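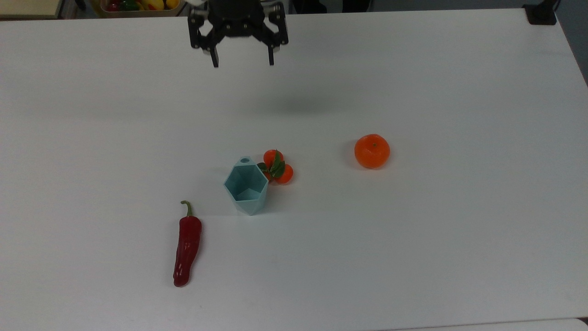
Why does a robot gripper let go of things when the power drops?
Most small grippers hold on only as long as the motor is being told to squeeze, and when that stops, the fingers relax and whatever was between them falls.

I knew that, in the way you know the stove is hot, and I still managed to spend most of February learning it over again. So pour yourself something, this one wanders a bit.

Our sorting setup at Skilteck picks up fruit and vegetables, one piece at a time, and puts them where they belong. It's a friendly sort of job and visitors love it. For weeks it ran beautifully (I may have bragged at dinner), and then one afternoon it dropped an orange from the very top of its lift. The arm carried on to the drop spot, opened its empty fingers with great care, and went back for the next piece. No error, no beep, nothing in the log but a row of cheerful successes.

My first thought was the finger pads, so I cleaned them. Then I turned up the grip force, which gave us two good days and one squashed tomato. Then I blamed the orange, and I'm not proud of that. Round things do slip, but a chili pepper went down the next morning, and there's not much that's round about a chili pepper.

It was Hoi-yan Chow who asked me to stop fixing things and just watch the voltage. She had worked with the Orlandini supply we use and didn't trust the connector on it. We put a meter on the gripper line and ran the same lift over and over, 70 times, with me holding a coffee I forgot to drink. On 14 of those lifts the line sagged for 800 milliseconds, always when the elbow was at full stretch and the cable was pulled tightest. The gripper was quietly restarting in midair! By the time anything asked it how it was doing, it was awake again and feeling fine.

So the real trouble was a cable cut too short, by me, back when I was pleased with how tidy it looked. There's a longer one on there now, with a proper loop at the elbow and a clamp so the plug never takes the pull.

The part that still bothers me is the silence. A dropped orange is a laugh, but the same arm design goes into the Cevby cell down the hall, and they lift metal parts over a bench where people put their hands. I wrote it up for them on 10 Apr 2024 and walked it over myself, and they've since added a check that stops the arm if the gripper restarts during a lift. We copied their check, and it's better than the one I was going to write. They also moved the hand-loading spot out from under the path of the arm, which I wish we'd all thought of sooner.

I've ordered a spring-closed gripper from Trarnell as well, the kind that stays shut when the power goes away. It has its own troubles, mainly if a finger gets caught in it, so Hoi-yan and I are still arguing over where the release lever should go. She wants it on the left. I'll post again once it's bolted on.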